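4.2 Grasp check and approach control

After the fingers close, the Silow controller needs to decide if the grasp is valid before the arm is lifted (Figure 6).

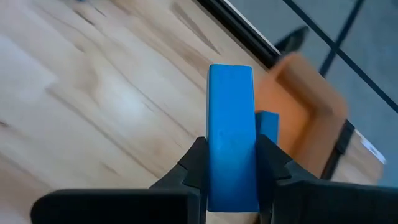 The decision uses only the wrist view and the finger width. A segmentation mask is computed between the two fingertips. A second block of the same color, like the smaller blue one beside the right finger, must be excluded from this mask, so we keep only the region touching both fingers.

During the approach the wrist view is often blurred. We therefore do not update the block pose from one image, but from a window of 30 images.
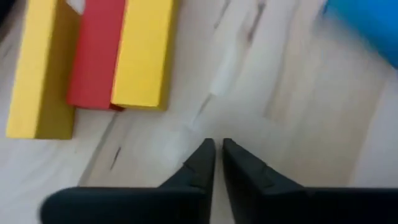 4.3 Fixed view

The fixed view supplies the coarse position of blocks and bins. Near blocks look very large in it and far ones very small, so the detector of Robichaud runs at two scales. It was trained on 3,561 labeled images.

Figure 6. Wrist views (first two) and fixed view (last). 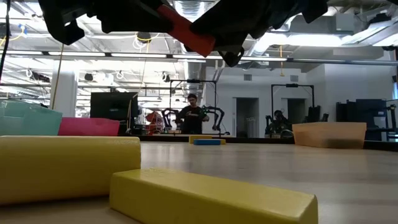

4.4 Timing

One planning cycle is limited to 760 ms.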